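November, 11 p.m.

I should be asleep but my head is still going, so I'm writing this down while I've got it. Best club night so far! Better even than the first time we were allowed to jog the arm ourselves, and I filled two pages about that one.

Irena Malinowski had already put the task up on the whiteboard when I came in. Take a little wooden frame and a C-clamp, have the robot find the frame, go down to it, close on a stick, and do it with the clamp lying right up against it. Last month the frames were alone on the board and we all got pretty smug. With the clamp there you can't just come down anywhere you like (well, you can, and Cyprian did, and the arm stopped with that awful clunk and we all jumped).

I was paired with Cyprian Kołodziej again, and I'm glad about it. He types fast and I check slowly, and between us we get about one mistake each per program. We're calling ours Dakley. Don't ask me why, he typed it in as the file name and it stuck. The pair at the other laptop have Bakke, and theirs has a menu and everything — ours is one long file with my comments all over it.

The height was what took us forever. The frame is so thin! You are basically asking the gripper to pick something up off the board without touching the board. We began at 42 for the approach speed, which was Cyprian's number, and I wanted it slower, and in the end we left it at 42 and moved the waypoint higher instead. Run 232 in the log was the first one where I thought, okay, this thing knows where it's going. I put a star by it.

I also learned that I had the tool offset backwards in my head for the entire fall. Irena drew it for me on the back of a Stinilwood order slip, with an arrow for the flange and an arrow for the fingertips, and it clicked in ten seconds. I taped the slip in on the facing page. I really want to redo my September homework now, just for me.
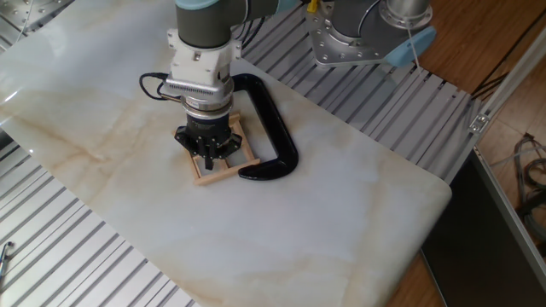
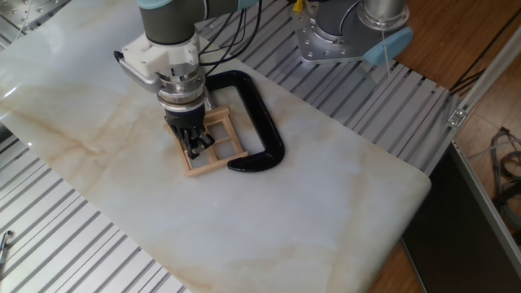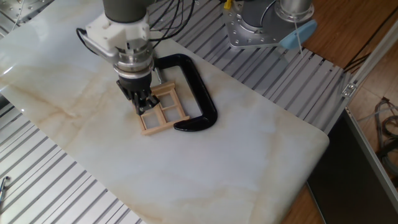
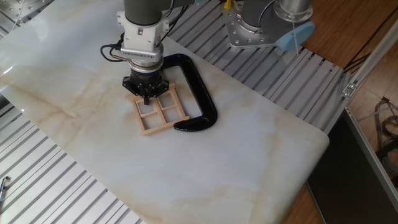

Our gripper down at the wooden frame, with the black clamp lying to the right of it.

I printed those small so they'd fit across the two pages and the glue is still tacky, so I have to leave the book open tonight.

Back to the clamp. What I love about it is that it changes how you plan. Coming in from the right, the fingers have to clear it, so we wrote a rule that the last bit of travel is always straight down, however far away the start is. Cyprian thought this was wasteful. I said let's time it! We timed it, and the straight-down version was slower by so little that he just laughed and deleted his own version. Then he wanted to try turning the wrist before going down, and that was a really good idea, and it's in there now as its own function with his initials.

The shiny board was a pain for a while. Whoever picked the marble pattern has never tried to get a threshold to behave on it. The streaks are nearly the color of the sticks, and at one point our program was completely certain that a vein was a frame. I changed the value from 412 to 442 and it calmed down. I'd like to understand why that much and no less, so that's my question for next time. Irena says to read up on color spaces first and then come argue with her.

She also let us run the last twenty minutes with our hands off the keyboard. Just start, watch, write down what happened. I thought I'd be bored and I was the complete opposite, I was practically leaning over the safety line until she told me to step back (twice, sorry Irena).

Things to do before next time:
glue up two more frames out of the Juvwood sticks, the bag is in my desk
rename the waypoints, "p2_new_new" has to go
color spaces!
ask if we can try the clamp on the other side
bring Cyprian's charger back, it's in my coat

Spring showcase sign-up is open too and we put Dakley on the list before we could get nervous about it. Cyprian wants to have both arms going by then. I said one arm first, and then I spent the whole bus ride home thinking about both arms.

Okay, lights off. The glue will have to do the rest on its own.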